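**Kadrić Fund: progress report, open day at the Trallside workshop**

Prepared by Soledad Núñez, 11th June

The open day went ahead as planned under the second part of the grant. We had 92 people booked and 78 came through the door, mostly from Ukircombe and the farms nearby. Of those, 65 stayed for the full demonstration, and the rest left after the talk.

Pascual Barrientos ran the two-arm bench. The task was sorting and plating fruit, which we chose over the metal parts listed in the original proposal. Visitors know what a strawberry should look like after it has been handled, so they could judge the work for themselves. Pascual slowed both arms down for the demonstration and stopped between runs to take questions.

Most questions were about cost, cleaning and what happens when soft fruit is squeezed. Two growers asked if they could bring their own produce to a later session. We said yes, subject to the fund's approval. 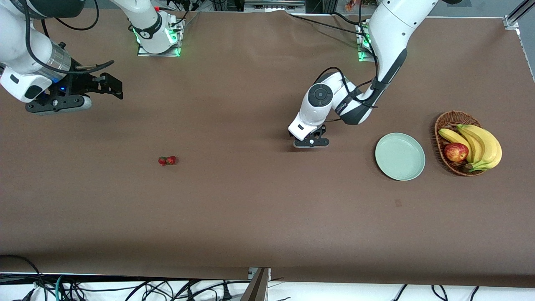

The talk ran over time and cut into the afternoon group. Next time we will split it into two shorter ones. Parking was also tight, and we have asked Rusus for use of their yard.

Spending stands at 82 per cent of the open day budget. The remainder will go toward a second session in August, along with new signs and better seating for older visitors. We still need a decision on travel costs for the school group before bookings open. Feedback forms are being typed up and will be sent separately.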